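Jirside Neighbours > Home and Household > Laundry and Storage

How do you fold T-shirts so they stay folded in a drawer?

Posted by Kavanagh, 1 October 2022

I fold everything on the bed because there is no other flat surface big enough in the flat. The bed is against the wall under a window and I work from one side. Trousers and striped tops are fine and pile up well enough. T-shirts are the problem. I lay one flat, bring the sides in, fold it up from the hem, and by the time it has gone in the drawer the sleeves have come out and the neck has twisted. 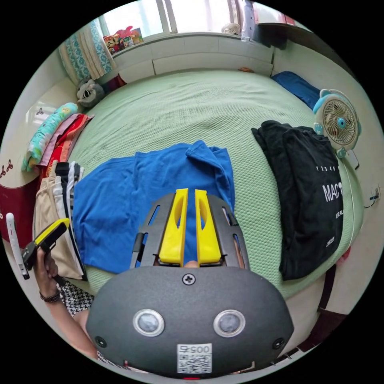 The drawer is 75 cm wide and fairly shallow. I have tried stacking the shirts and I have tried rolling them. Rolled ones come undone when I pull out the one next to them. Stacked ones are all right until I want something from the bottom, and then the whole pile has to be done again.

They are ordinary cotton T-shirts, some plain and some with a print on the front. I don't iron them. Is there a fold that holds, or do I need to buy something to go in the drawer? I would prefer not to spend much as we are moving in December and the next place may have different furniture.

3 replies

Wollosico
Member

You don't need to buy anything. The fold you describe goes wrong at the sleeves. If you bring the side in and leave the sleeve sticking out past the other edge, it will work loose every time.

Do it this way. Lay the shirt face down and smooth it from the middle outwards with your palms. Bring one side in to the middle, then turn the sleeve back on itself so that it lies on the part you have just folded. Do the other side the same. You should have a long strip the same width from top to bottom. Fold the hem up to just below the neck, then fold that in half, or in thirds for a shallow drawer. Stand it on its folded edge. If it stays up without being held it will stay up in the drawer.

Put them in a row from front to back, like files. You can then take one out without touching the others. I get two rows in mine, with 7 shirts in each. Thick ones take more room.

Leave prints facing out on the last fold so you can tell which is which.

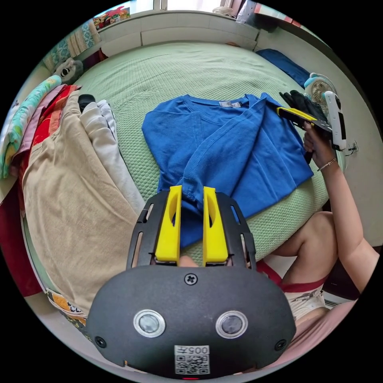

The neck is the other place where it goes wrong. A lot of people pick the shirt up by the shoulders and fold it in the air, and the collar ends up lower on one side. Get the collar straight before you do anything else. I use the label inside the neck as my middle point, like the small white one in that blue T-shirt, and line the sides up to it. A bedspread with a bit of texture to it is no trouble as long as the mattress is firm. If yours is soft, put a large tray or a piece of board under the shirt. Kneeling on the bed while you fold does not help either, as everything slides towards you.

Clasel
Member

I just fold mine in half and then in half again. They are only T-shirts.

Jirside_Lane
Member

Agree with Wollosico about standing them up. The only thing I would add is that a row needs to be fairly full or it falls over. When half of mine are in the wash I put a shoebox in the gap. You can cut the lid off and use it as a divider as well, and it costs nothing, so it won't matter if it doesn't fit the drawers in your next place.

Also make sure they are properly dry. I used to fold mine a bit damp and they went limp and smelt of the drawer. I now leave them over the airer for roughly 2 hours after they feel dry.

Rolling is fine for a suitcase but I gave up on it for drawers.

Kavanagh
Original poster

Thanks. I had been leaving the sleeves out, so that explains a lot. Have done 4 the new way and they are standing up so far. Will try the shoebox when I have one.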